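How to Reset a Guest Bedroom Before Anyone Arrives

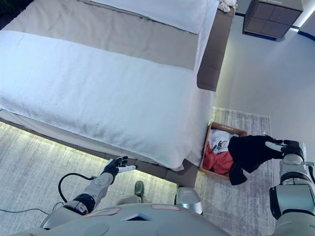
I have been getting guest rooms ready for a good many years now, first for family and then for the two small rentals I look after, and I still get a little pleasure out of shutting the door on a finished one. It took me a long time to settle on an order that works. I used to start wherever I happened to be standing, and I would end up making the bed and then piling laundry right on top of it, which meant making the bed again!

So this is my order, and you are welcome to borrow it or shuffle it to suit your own house.

What you'll need

A wooden basket or a plain laundry basket (mine lives at the foot of the bed while I work)
A full set of white bedding
A bed runner in a color that hides a scuff or two – taupe and gray are both very forgiving
One bath towel per guest
A dry cloth for dusting

Step 1: Get the clothes off the floor and out of the way

Put the basket down near a corner at the foot of the bed, where you can reach it from two sides. Anything made of cloth that isn't bedding goes in there. White T-shirts, red things, black things, all of it together for now. Sorting comes later, at the machine. Do pick up each dark piece by itself and give it a shake first, as black cotton sheds on everything and you don't want that fluff near white sheets. If you have a shirt with a printed front, fold it with the print to the inside before it goes in the wash pile, or at least turn it inside out when you get there.

Step 2: Strip, air, and remake

Pull everything back and leave the mattress bare while you dust. I dust the bedside cabinet at this point, and if yours has a paneled front like the one in our back bedroom, run the cloth along every groove, because the dust loves to sit there. Then the bottom sheet, then the cover, smoothed from the middle outward. Pillows go on last, with the open end of the case facing away from the door.

I bought a Clemlow sheet set last June, the 900 thread count one, and it is lovely to sleep in but it does crease. A quick pass with a damp hand helps more than you'd think.

Step 3: Lay the runner

The runner goes straight across the bed with an even drop on each side. Stand at the foot and look along it before you walk away. If you have an upholstered frame, run your palm along the padded side too, and pick off any lint while you're down there.

Step 4: Towels

Fold a bath towel lengthwise and lay it at the end of the bed, over the runner if you like the layers. A thick terry towel will want to slide, so let a little of it hang over the end and it stays put nicely.

Step 5: Floor and lights

Take the basket out, then vacuum the rugs, both of them if you have two, going with the weave. Switch on the under-bed lighting if there is any – it's a kind thing for a guest who gets up at night, and it will also show you every crumb you missed.

The whole job takes me 55 minutes with the laundry started, or 31 if the room was only lightly used. Check the drawers of the cabinet before you close up. I have found three phone chargers and a single earring in mine this year.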